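A Morning With the Tissue Packers

The open day at Zorum began at nine on Monday, September 27, 2021, with coffee in paper cups and a line at the sign-in desk. Most of the visitors came from small packing firms. They wanted to see whether a robot arm could pick up something soft without crushing it.

Manon Pelletier runs the picking group. She chose pocket tissues because they are cheap, they bend, and the wrappers shine under the lights.

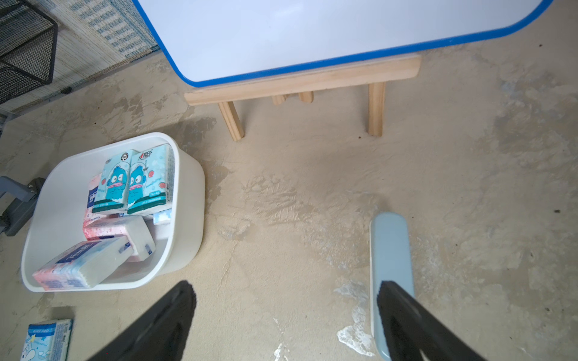

What the arm has to do

The job is to take one pack at a time and set it down where it belongs. A small camera near the gripper guides the two black fingers. The group has logged 1,511 picks since August.

"A box is easy," Pelletier said. "A tissue pack changes shape when you touch it."
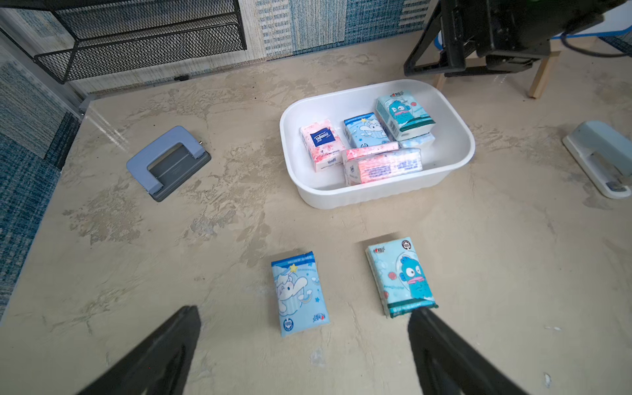

She said the team spent 4 weeks on grip force alone. Too little and the pack slides. Too much and the wrapper wrinkles, and a store may send it back.

Visitors from Tinari, a snack packer, asked about speed. Pelletier told them a person is still faster. 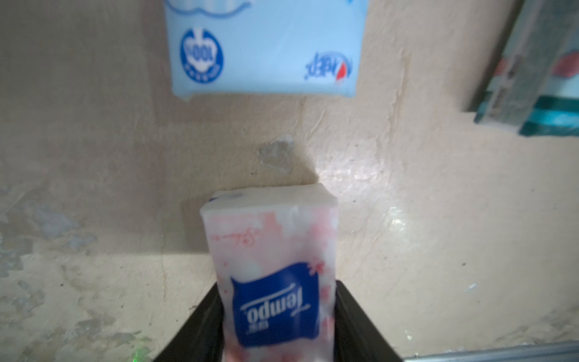 What happens if the arm drops a pack?
It stops, backs off and looks for the pack again. After 5 failed tries it calls an operator.

Zorum plans a trial at the Cidon warehouse, with a target of 200 packs an hour. The price has not been set. Pelletier expects to spend most of the trial on lighting. 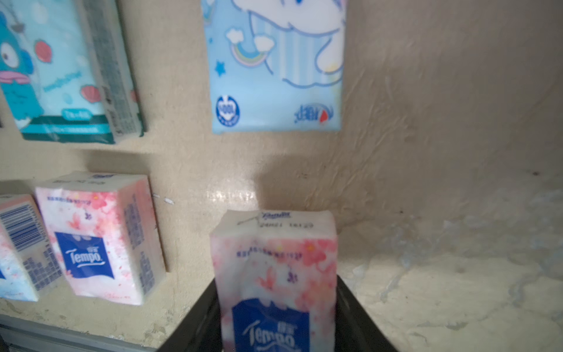 The gripper holding a Tempo pack during the open day at Zorum.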